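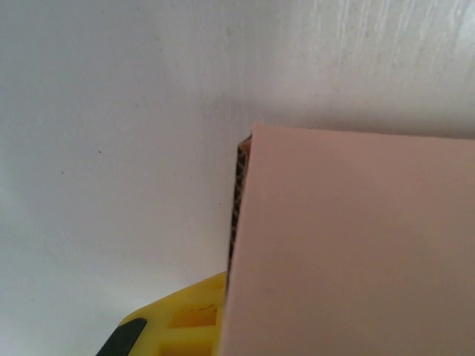 Ticket 2236
Subject: Streaks in white wall paint, small storage room
Site: Ondton workshop, ground floor
Opened: September 2, 2019
Raised by: Stores
Assigned to: Braulio Villaseñor
Priority: Low
Status: Closed

Reported problem

The white in the small storage room looks patchy. There are thin streaks in the finish, up and down and slightly slanting, a bit greyer than the rest. They show most in the morning with the ceiling light on. With the light off you can hardly find them. We would like it put right before the shelves go back, as the wall will be hard to reach after that.

Also a few dark specks in the paint. Not urgent.

Log

Entry 1 — Braulio
Looked at the wall with the light on and off. The streaks are pale grey on white and fade out as they come down. They could be brush marks or they could be scuffing from when the shelves were carried out. Stores say the wall was painted before the shelves were moved, so either would fit. Asked which paint was used.

Entry 2 — Stores
Tin in the cupboard says Bemutska matt white, 2.5 litre. No idea if it was one coat or two. The person who painted it has left.

Entry 3 — Braulio
Tried the easy things first. Dry microfibre cloth over a patch at shoulder height, no change. Damp cloth with a drop of washing-up liquid, left to dry for an hour, no change. Nothing came off on the cloth, so I don't think it is dirt. Ran a fingernail across and I can feel a slight ridge in places. Brush marks, then, at least in the part I tested.

The specks are another matter. One wiped away with the damp cloth. Another is set in the paint and will need a light rub down.

Entry 4 — Stores
Can the pink cardboard stay in there while you work? It is for the Gandum display and we have nowhere flat to keep it. If it lies on the floor in the corridor it gets walked on.

Entry 5 — Braulio
Not in the room while I am sanding, please. The dust will get into the open edge of the corrugated board and you will never get it out, and the pink face is matt, so it marks easily. Stand it upright in the office against the long wall, pink side in, with a sheet over it. It can go back the day after painting.

Please don't lean anything on the new paint before then. Matt white picks up marks from card edges very quickly in the first day.

Entry 6 — Stores
Moved to the office. There is a faint smudge on one of the pink faces. Was that there before?

Entry 7 — Braulio
I haven't handled it, so I can't say. Try a soft white eraser on an offcut first. Do not use water on it, the face will lift from the ridges underneath. If the eraser leaves a shiny patch on the offcut, leave the smudge alone and turn that panel to the back of the display.

Entry 8 — Braulio
Rubbed down the streaky area with 240 grit on a block, then wiped it with a barely damp cloth. Took out the second speck at the same time. Rolled one coat with a short pile roller, working top to bottom and laying off in the same direction. Used 390 ml from the old tin. It had a skin on it, so I strained it through a stocking.

Entry 9 — Dunne, front office
Stores asked me to check as I was passing. Light on, looked from the door and from the side. I can still see a little of it high up near the ceiling.

Entry 10 — Braulio
Seen it. I stopped the roller short of the ceiling line and the old brushwork is showing there. Cut in the top 75 mm with a small foam roller and gave the whole wall a second coat.

Entry 11 — Stores
Looks even to us now, light on and light off. The eraser worked on the offcut and took most of the smudge off the panel as well. Cardboard is back in the room — standing on two battens this time. Shelves can go in whenever suits.

Resolution: Wall rubbed down and given 2 coats by roller. Remaining paint kept in the cupboard, lid taped, room name written on the tin.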